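Home News Food Getting Around Events Contact

Filed under: Around Town
2 min read

Bag fee comes to Mukilby shops in March

Oct 15, 2024

Well, it's happening! After what felt like the longest public meeting I've ever sat through (and I've sat through the parking ones), the town council voted last night to put a 10 cent fee on every plastic carryout bag handed over at a checkout in Mukilby. It starts in March, so you've got the whole winter to find wherever it is your cloth bags have gone.

The fee covers grocery stores, pharmacies, the hardware store and takeout counters. Produce bags are exempt, and so are the ones that go around raw meat and the long ones for dry cleaning. Shops keep the money. That last part got the most grumbling from the seats near me, and one man wanted to know why it couldn't go toward fixing the sidewalk on Drenivholm Road. Council member Walid Srour told him state rules don't let the town collect it, and that was pretty much the end of that.

Issa Matar, who owns the Bilgin market, spoke early and I think he changed a few minds. He said his store went through 2000 bags in a single week this summer and he'd be glad to buy fewer. "People ask for two bags for one melon," he said, and got a laugh. He does want the town to print the signs, so every register in town says the same thing and his cashiers don't have to argue about it.

Not everyone was on board. Fares Majali runs a lunch counter and pointed out that soup in a paper bag is a bad idea – I've carried his lentil soup home and I'm with him on this one. Takeout places asked for an extra year and didn't get it. They can still use plastic, they'll just have to charge for it like everybody else.

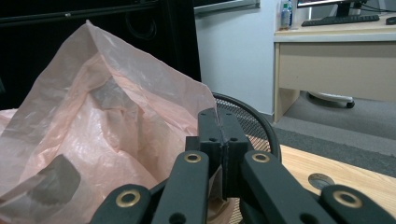 I'll admit I have mixed feelings. I reuse mine for everything: wet swimsuits, cat litter, the shoes I pack when I visit my sister. I suppose I'll end up buying a roll of little trash bags instead, and I asked Srour afterward if that doesn't cancel the whole thing out. He said some people will do that and plenty won't, and that the town plans to look at the numbers after the first year. Fair enough.

Anyone paying with food benefits won't be charged. If you need a reusable bag, the library is giving them away at the front desk through the end of the month, one per household, while they last. Daniyal Lodhi at the desk told me they had 31 left this morning, so I'd go soon – I took a green one.

The full text of the rule is posted at town hall, next to the dog license forms.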